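Preltness Cell – setup and care notes

Maintained by Po-yen Hung and Ming-te Tai. Last revised 2023-08-28.

The notes cover the two-arm cell on the slatted aluminum table. They go with the Plolline recordings and are meant for whoever takes over the cell in September.

Start with the board. It lies straight on the rails. Wipe it down before each shift, and leave the printed sheets on the metal beside it, clear of the grippers. Check the gripper plate screws by hand every 12 sessions.

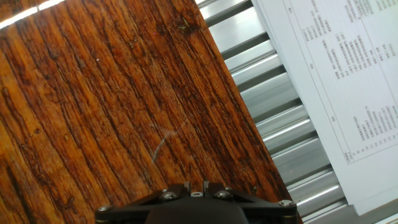
Issue 4

Wrist views go in the folder "wrist", fixed views in "top". Scratches on the board are old and need no report. New ones go in the log.

Cables come next. Keep slack at the wrist and at the base of the arm, and move each joint slowly through its range before running a task. If a loop catches on the board, stop and re-route it – do not tape it down.

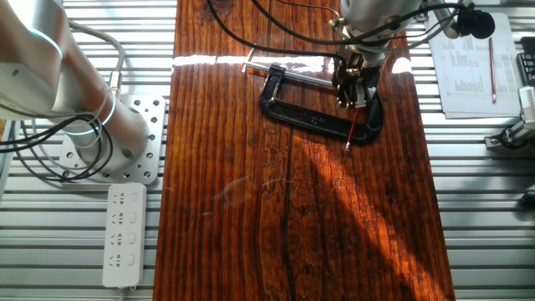 Fig. 2. Gripper over the C-clamp, second arm at left.

Glare is the usual trouble with the views. Sun on the gloss finish washes out the grain, so note it in the "light" field. Recordings with glare are kept.

Lay the clamp flat on the board. Small parts stay within reach of the wrist view.
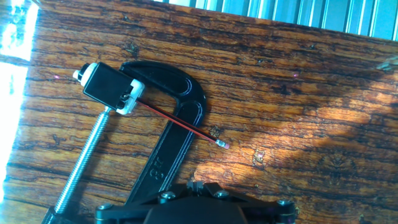

Fig. 3. Clamp and pencil from the wrist, sun on the board.

Known issues
– The log tool stops at 1000 entries. Export at 490 to be safe.
– Field names still follow the old Risport layout.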